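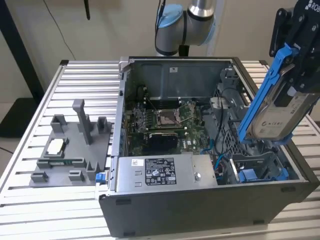
TRAVEL TALK > Money, Phones & Getting Around

Offline maps, or just buy the paper one?

Posted by kerslake_kid, Friday, 7:12 am
14 replies

Going to Lornitz in March with my mother, who is 74 and walks faster than I do. Four days in the city, then six up the valley where the signal is apparently a matter of faith. Last trip I relied on my phone for everything and spent an evening in a bus shelter watching a little blue dot sit in the middle of a beige square.

So what do people use now? I've been told to get Kirnulano for the maps and Flarton for the money side. I've also been told by my mother to buy a map. She has a drawer of them.

Not interested in spending a fortune. I have an older phone with hardly any storage left and I'm not deleting my podcasts.

---

wanpen_onsri, Friday, 7:40 am

Kirnulano, yes, but download the region at home on your own wifi. The Lornitz one is split in two, city and valley, and the button only gets you the city. The valley is under "More areas," then "Surroundings," at the bottom. I missed it the first time and had a beautifully detailed map of a place I'd left that morning.

Also turn on walking paths before you go offline. They come as a separate download.

---

grumbleseat, Friday, 8:03 am

Buy the paper map. It costs less than lunch, it doesn't need charging, and when you drop it in a stream you still have a map.

---

zdong, Friday, 8:15 am

You have a wet map that comes apart on the folds, but sure.

I did ten days up that valley with Kirnulano and never had a problem finding the trail. The GPS works without signal. A lot of people think it doesn't because their map goes blank, but that's the map going missing and the location is still fine. Which sounds like exactly what happened in your bus shelter.

---

kerslake_kid, Friday, 8:31 am

That is what happened in my bus shelter. I knew exactly where I was on nothing.

How big is the valley download? My phone starts sulking if I take more than a dozen photos.

---
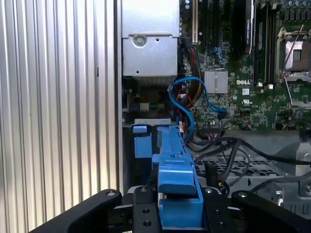
wanpen_onsri, Friday, 8:44 am

With the paths turned on, mine came to 1,375 MB. You can get it way down by leaving off the hillshading, which is only there to make the hills look nice. You will be able to tell where the hills are. Your knees will let you know.

If it won't fit, get the valley and skip the city one. The city has signal, street signs and tram stops with maps on them. Put the storage where you need it.

---

roundtrip_ruth, Friday, 9:20 am

Disagree about skipping the city. The old part of Lornitz is all stairs and alleys, and the street names change halfway along. I'd take the city map and follow the trail markers in the valley like everybody did for a hundred years.

On money: I've used Flarton on three trips now and I'm fond of it, with reservations. The rate is decent. The app logs you out whenever you change countries and wants to text you a code, which is a fun thing to want from a person standing at a ticket machine with no service. Log in at the airport, while you have wifi, and don't close it.

---

grumbleseat, Friday, 9:37 am

Cash.

---

roundtrip_ruth, Friday, 9:41 am

You've been waiting all morning to type that.

---

grumbleseat, Friday, 9:42 am

I had it in the clipboard. But I mean it, the huts in the valley don't take cards. One of them has a card reader on the counter and there's a plant on it. Take out 100 in small bills before you get on the bus. The last machine is at the station and it's out of order every time I've needed it.

---

zdong, Friday, 10:05 am

Agree with grumbleseat on this, please nobody screenshot it.

Flarton tip: there's a card freeze switch on the first screen, right where your thumb goes. I froze mine in my pocket and then held up the line at a bakery for quite a while, insisting to a very patient woman that it was her machine. I went back the next day and bought more than I wanted.

---

kerslake_kid, Friday, 12:18 pm

OK, so far: valley map with paths and without pretty hills, log in at the airport, get cash, apologize to bakers. What about buses? The timetable site for the valley gives me a PDF that seems to be from another decade.

---

wanpen_onsri, Friday, 12:50 pm

The PDF is right. I know how it looks. Kirnulano has bus times too but they come from somewhere else, and in March it was still showing me the summer schedule. I waited for a 4:10 that doesn't run until June. Print the PDF or take a picture of the page at the stop when you get off, so you have the return times.

---

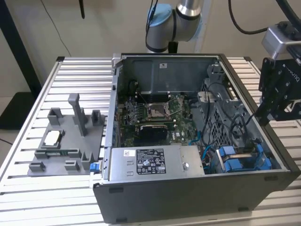

roundtrip_ruth, Friday, 1:15 pm

Seconding the picture of the stop. And check the footnotes, because the little letter next to the last bus means school days only. My husband and I learned that letter together, on foot, downhill, not speaking much.

For translation I'd download the language pack as well, whichever app you like. The camera thing where you point it at a menu is hit or miss. It told me one dish was "regret of the forest." I ordered it and it was mushrooms, very good.

---

zdong, Friday, 1:33 pm

Battery is the bigger issue if the phone's old. Airplane mode while you're walking, since hunting for signal drains it faster than the map does. GPS still works in airplane mode on mine, but test yours on your own street first. And get a small power bank, one you'll really carry. The huge one I bought has seen the inside of every hotel drawer in the region.

---

grumbleseat, Friday, 2:02 pm

So to recap: a phone, a power bank, a printed timetable, a folder of photos of bus stops, a login you have to do at the airport, and a test walk around the block. Against one piece of paper.

---

wanpen_onsri, Friday, 2:10 pm

The paper one doesn't show which side of the river the path is on. I've owned it. There's a single dotted line and it's drawn in the river.

---

kerslake_kid, Friday, 6:26 pm

Thanks, everyone. I've downloaded the valley (no hills) and deleted exactly one podcast, under protest. Street test went fine in airplane mode, except that it thinks I live in the neighbor's garage.

Told my mother all of this over the phone. She already has the paper map, and she says the path is on the left bank.

---

Shares: 6 | Comments: 14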